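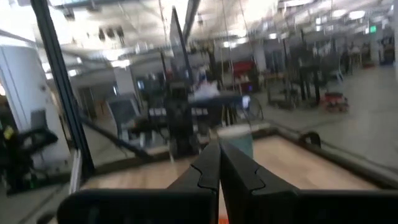 Search this site Enter keywords Go

Workroom refit, Sarnovthorpe: progress report to the Kidska fund

Tue 4 August

Prepared by Wenche Moen for Arvid Strand

You asked for a plain account of where the refit stands. The tables are in and people are working at them. Whether they are better off than they were in March is harder to say, and I would not want the fund to read this as a success story yet.

The pale wooden tops with the dark edging were chosen over the grey ones after a long argument, mainly on looks. They are pleasant to work at. They also show every mark, and Graziella Grasso has already asked for a budget line for refinishing. I have not agreed to it.

I remain doubtful about the black metal framing round the work surface. The supplier, Blomqvist, sold it to us as a way of keeping lamps and cables off the table, and it does give us something to fix them to. But the uprights get in the way when two people want to talk across a table, and Dae-han Jeon says he now walks round to the other side for anything longer than a sentence. Blomqvist has offered to move the posts for 366 a table. I have told them the price is silly.

Storage is the weak part. The plan promised a place for everything, and small things still end up standing on the tabletops, usually towards the back. Tumelo Maluleke's shelving drawings are good but were costed before the Joredari price rise, and I don't believe the old total. He is redoing them.

Spending: 62 per cent of the grant is gone. A further 400 is held back until Blomqvist sends a proper invoice for delivery — their first one listed items we never ordered.

I would ask the fund not to release the second payment until the shelving has a firm price. Tumelo expects to have one in 17 days. I have heard that sort of promise before and will write again when I have the figure in my hand.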